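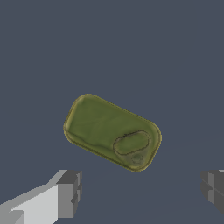 Old tins pick up surface rust quickly, mostly along the seams and under the rim of the lid. If the metal hasn't gone through, you can clean one up in an afternoon and keep it for seeds, screws or fishing bits. The method below suits plain painted tins. Don't use it on printed tins you want to sell, as it will take some of the print off.

## What you need

- Washing-up liquid and a soft sponge
- White vinegar, 200 ml
- Cotton buds and an old toothbrush
- Wet-and-dry paper, 400 and 1,000 grit
- Clear paste wax
- Two lint-free cloths

## Cleaning

1. Wash the tin inside and out in warm soapy water. Rinse, dry with a cloth, then leave it in a low oven (50°C) for ten minutes with the lid off.
2. Dab vinegar on the rusty spots with a cotton bud. Leave for 9 minutes and wipe. Stubborn spots may want a second go, but don't soak the whole tin — vinegar creeps under paint and lifts it.
3. Work along the seams with the toothbrush.
4. Rub bare metal with the 400 paper, used wet, until it feels even. Go over it again with the 1,000. Keep off the sound paint.
5. Rinse well and dry in the oven as before.

## Waxing

Let the tin cool. Put on a thin coat of wax, working it into the corners with a cotton bud. Wait until it hazes over, then buff with the second cloth. One coat is enough indoors. Tins kept in a shed should have two, with a night between them.

Don't wax the inside if you plan to store seeds. Line it with greaseproof paper instead.

## Hinges

A stiff hinge usually has rust in the knuckle. Put one drop of sewing machine oil at each end and leave it overnight before you try it. Tamsin Tillman suggests warming the hinge with a hairdryer first, and I've found that helps with the smaller ones.

Check the tin again in May, once the damp months are over, and touch up any new spots with vinegar and wax.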